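We use cookies to remember your settings and count visits. Accept / Manage

Griswood Worm Farm: Home Set-Up Guide
Part 2: Bedding, first feed and first harvest
Last updated: September 2022

G'day again. If you've finished Part 1 you should have a Griswood standing level on its legs, somewhere shady, with the tap screwed in finger tight. I keep mine down the side of the house by the hot water unit and the worms have never complained.

1. Soak the coir brick in a bucket with 2 litres of water. Give it a good half hour, then break it up with your hands.

2. Squeeze a fistful. You want a drop or two between your fingers. If it runs down your wrist, add torn newspaper until it stops.

3. Spread the bedding in the bottom working tray, right out to the corners, and tip the worms on top. Leave the lid off for an hour with a light on and they'll head down by themselves.

4. Lay the hessian blanket over and pop the lid on.

Note: the Nistis blanket fits this model too, but you'll need to trim it. Khanyisile Botha in our Van Wyk shop cuts hers with the kitchen scissors, and it's come out neater than mine!

5. Hold off feeding for two days. Then start with a small handful of scraps, chopped up, under one corner of the blanket. Wait until it's mostly gone before you give them more.

CAUTION: No citrus, onion, meat or dairy. Keep the farm out of direct sun, especially on a stinking hot afternoon. Never pour the liquid from the tap onto seedlings undiluted (I've killed a whole punnet of tomatoes that way).

Harvesting the castings

6. When the bottom tray is full and dark, put the next tray on top and feed only in there. The worms will move up over the following weeks. I started mine in August and was still finding stragglers 11 weeks later, so don't rush it.
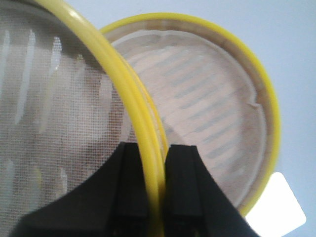
7. Let the finished castings dry in the shade until they crumble, then sift them over a tub, a couple of scoops at a time. Coarse bits go back in the farm. A round sieve with a fine mesh and a smooth plastic rim suits me, and I do like a bright yellow one for finding again in long grass. Shake it gently, and pick out any worms before you start.

8. Store the sifted castings in a bucket with the lid ajar. For pots, I mix one part castings to four parts potting mix.

Spare taps and trays are listed under part number 111 in the Prusunau catalogue. Part 3 covers moving the farm and going away on holidays.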